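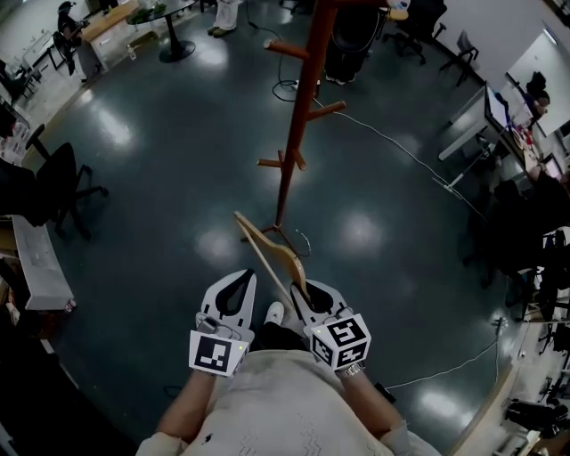
# Good practice when you teach household tasks with hand-held grippers

These tips are from our practice room at Polline. They are for people who record wardrobe and tidying tasks, but most of them are good for kitchen tasks also. Mahlet Tefera wrote the first list in December and I have added to it after every long shift.

## Before you start

- Take off rings and bracelets that hang. A close-fitting watch is allowed, but check that it does not touch the gripper when you bend the wrist.
- Push the sleeves up to the wrist bone. A wide cuff likes to go between the fingers.
- Wear closed shoes with a flat sole. Socks are forbidden on the glossy floor.
- Look at the marker faces. A fingerprint on the black part can be wiped with a dry cloth; never use kitchen spray.
- Wait for the green light on both grippers. If only one is green, put both down and start again.

## Cables

Walk your route one time with empty grippers and look only at the floor. Every cable that crosses it must be moved to the wall or taped flat for its full length. A piece of tape at each end is not enough — the middle rises and catches the toe. Power strips stay outside the working area, and chargers are unplugged when they are not in use.

## Working with hangers and a coat rack

1. Hold a wooden hanger near the end of one arm, or at the neck if it carries a heavy coat. Close slowly until the wood stops turning.
2. Bring the hook to the peg from above. Coming from the side pushes the rack, and a light rack falls easily.
3. Open the fingers only when the weight is on the peg.
4. If the hanger falls, leave it there and finish the recording. Mark it as "dropped" and do not delete it.

Keep 55 cm free between the rack and the nearest furniture. At Prirkholm they use 100 cm, and if you have the space I would follow them.

## Breaks and colleagues

The arms become tired before you feel it, so stop after 20 minutes even if the work goes well. People at desks do not need to leave, but they should know that you are recording, and chairs on wheels must be pushed in before you walk behind them.

Annunziata Cattaneo keeps the signed sheet for shared rooms. Put your name on it before the first recording of the shift, and write the number of the gripper pair beside it.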